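3. Table Height and Seated Work in Shared Rooms
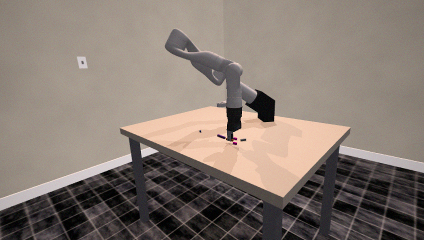
3.1 Background

Figure 1. Table with straight, square legs and a smooth, matte top, placed in a corner. Rendered.

Most of what gets written on table height comes from offices. One person, one desk, one chair that goes up and down. Shared rooms are different – libraries, craft rooms, church halls, the back half of a community center. People sit where there is a spot. They stay for two hours, sometimes four, then somebody else takes the same chair. Nothing gets adjusted. In our first round of visits we saw the same fixed tables used for sewing, tax help, jigsaw puzzles and homework, all in one week.

Earlier work on fixed tables mostly looked at school kids and asked whether the desk matched elbow height. Useful, but it leaves out adults over sixty, who make up a big share of daytime users in rooms like ours. It also leaves out the chair. A table is only high or low compared with the seat next to it, and mixed seating is the rule in these places, donated for the most part.

3.2 Sites and people

Two sites. The Clomumham branch library reading room and the Hillow community hall. Both open to the public, both with fixed-height tables and mixed chairs. Sign-up was by poster and at the front desk. A total of 112 adults agreed to take part, and 19 of those dropped out before the second visit, mostly scheduling. No one was paid. Everybody got a coffee voucher for the Hillow kitchen, which may have pulled the sample a little toward Hillow regulars.

Data collection at Clomumham closed on 4/16/23. Hillow ran a few days longer becuase the hall was booked for a craft sale.

3.3 Procedure

Each person sat at a table of their own choosing and did whatever they came to do. No set task. We thought hard about this. A set task gives cleaner numbers, but people sit differently when they are told what to do, and the point was ordinary use. Activity was noted in one of four groups: reading, writing, handwork, talking.

Seat height and table height were taken with a tape before the session, never during. Comfort was scored on the Marulanda short form, neck, shoulder and lower back only. The form was filled in at the start and then every 15 minutes till the person left or two hours went by. Shoes stayed on. Cushions were allowed if the person brought one or asked for one, and this was written down.

Session notes went into Ivex the same evening. A few early sheets from Hillow had the seat and table columns swapped. Fixed by hand against the paper copies.

3.4 Results

We kept 660 completed forms after removing blanks and doubles. Shoulder scores got worse with time at both sites, more so for handwork than for reading. Neck scores did the opposite of what we expected – readers did worse than the handwork group, and it held when we split by age. Our best guess is flat books. Sewers tend to lift the work toward the face, readers leave the book on the table and bend down to it.

Lower back followed the chair much more than the table. People in the low padded chairs at Hillow scored worse from the first hour on, whatever they were doing. Cushions helped in the low chairs and made no clear difference in the others.

Talking was the odd group. Scores hardly moved. Talkers shift around, lean back, turn sideways, get up for coffee. We did not track movement so this stays a guess.

3.5 Limits

Two sites, one season, people who chose to sign up. Table choice was free, so taller people may have picked taller tables, at least at Clomumham where there are two heights in the room. Comfort is self-reported. Eyeglasses were not recorded and should of been, given the neck result. Section 4 looks at the chair data by itself, with the cushion sessions taken out.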